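Projects > Tabletop > Open days > ditness-card-holder

README
Jul 14, 2022 | by the Sornwood bench team

Recordings from the open day at Ditness, where two robot arms spent an afternoon with a card holder while visitors asked when they would be doing the washing-up. The job was to open the holder, get hold of a card and leave the rest where it was. People do this at tills every day without drawing a crowd.
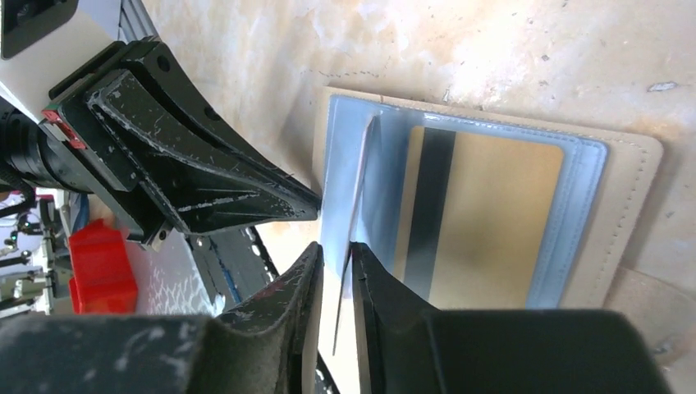
Thin card, blue sleeve, very little room for error.

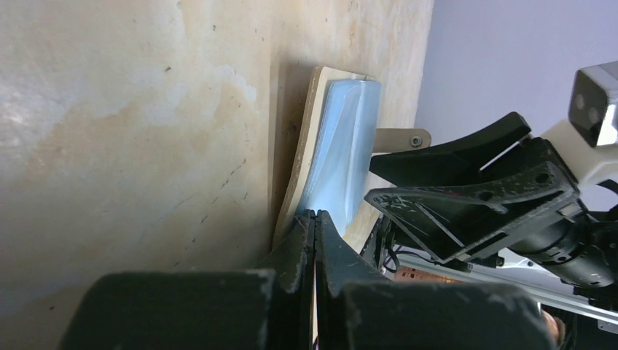
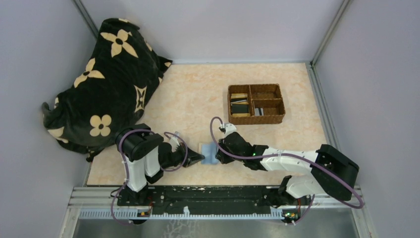 The full stage, with the wicker basket at the back and the flowered cloth to the left.

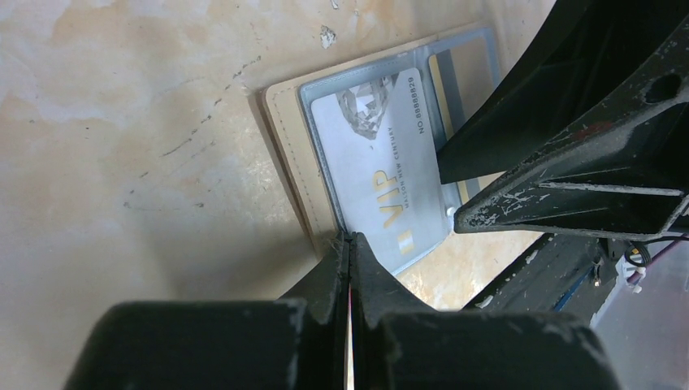 What is in the set

143 attempts, each in its own folder, numbered in the order they were made. Every folder has video from the fixed camera and from both wrists, the joint positions of both arms, and a short text note. The notes were typed between attempts by whoever was nearest the keyboard, and the spelling reflects this.

An attempt starts when the operator presses the pedal and stops when they press it again. In 21 folders they forgot the second press, so the recording carries on through the applause, or through the lack of it. We have left these in and marked them "long" in index.csv.

The longest runs to 1555 seconds. Most of that is a conversation about parking.

How the demonstration was run

Both arms were steered by hand from a pair of smaller arms behind a screen. We said so on the poster, and again out loud, and were still congratulated on how clever the robot was. Visitors could take a turn after lunch. Their attempts are marked "guest" in the index, and they are slower than ours but by no means always worse — the children in particular were rather good, and they knew it.

Between attempts we put the holder back by hand, at whatever angle it happened to land. If you need a fixed starting position, use the Hellström set, which was made on a quiet day by people with a ruler.

Labels

done: the card came out and the holder stayed on the table
part: one of those two things
no: neither
unclear: we watched it three times and could not agree

The label describes the end of the attempt only. A "done" may include several goes at the same edge and a pause while the operator collected themselves.

Known problems

The tabletop is shiny, and its blotches are close in colour to the holder. Anything that looks for the holder by colour alone will find quite a lot of table.

At close range the fingers hide much of what they are doing. Use the wrist views together with the fixed one.

The wrist clocks drift apart in the longer folders. The script align.py from the Jikow tools fixes this if you run it once. Running it twice makes matters worse, and it will not warn you.

Sound was removed, which is a pity for the parking and a kindness to everybody else.

Use

Free for teaching and research. The numbers on any cards in view are of no use to you, so please don't train a reader on them. A second set is planned for October, when we have room for 400 attempts and have asked for a less comfortable pedal.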